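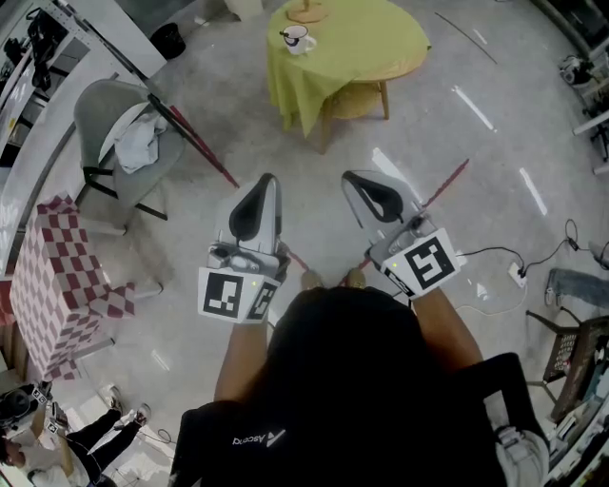 The Viltidstead round tablecloth, lime green

Item status: in stock
Range: Viltidstead table linen, by Flanon
Price: 2,998 (the undyed version is 1,000 less, and looks it)

There are tablecloths that go with everything. We sell several, and customers tell us they are very nice and then can't remember which one they bought. The Viltidstead in lime is for the other sort of room: grey floor, grey chair, black bin, a general feeling of having been furnished by an accountant. Put it over a round table and at least your eye has somewhere to go.

It is cut as a full circle and hangs over the edge on all sides. On a small round table with a lower shelf you'll still see the legs and the shelf, so if you were hoping to hide the board games, please look at the floor-length version. We stopped at this length because people kept treading on the other one.

What it's made of

Cotton, with a plain hem. We tried a scalloped edge in December and everyone in the building was polite about it. The hem is double-stitched and the corners are excellent, there being none.

The dye is the same one used on the Wamby napkins, so the two will match if bought together. If you already own Wamby napkins and have been washing them for a few years, they will not match, and no amount of writing to us will change that.

Washing and ironing

Wash at 40, on its own the first time unless you would like lime shirts. It can be tumble dried on low. It creases if left in a heap over the back of a chair, like everything else, and the creases come out with a warm iron while the cloth is still slightly damp. Ironing a circle is annoying. Start in the middle and turn it as you go.

Coffee comes out if you catch it. Red wine comes out if you catch it very quickly and are lucky. Candle wax is between you and the candle.

Will it fit?

Measure across the top of the table at the widest point, add twice the drop you want, and pick the nearest size up. Square tables can wear it too, with points of fabric hanging down in odd places. Some people like this. Oval tables should see the Najjar range.

Good to know

Lime looks different on every screen we own. Fabric swatches are free, and we have posted about 2,000 of them so far, a few of them to people who have never bought anything and seem to be making a quilt.

Mugs, lamps and the usual tabletop clutter stand perfectly well on it. For a very slippery top, add the felt underlay, sold separately in packs of 2.

Returns are accepted within thirty days if the cloth is unwashed and the label is still attached. Cloths that have been to a party count as washed.

Also in this range: Viltidstead runner, Viltidstead floor-length round, Wamby napkins, felt underlay

Page updated 03/03/2024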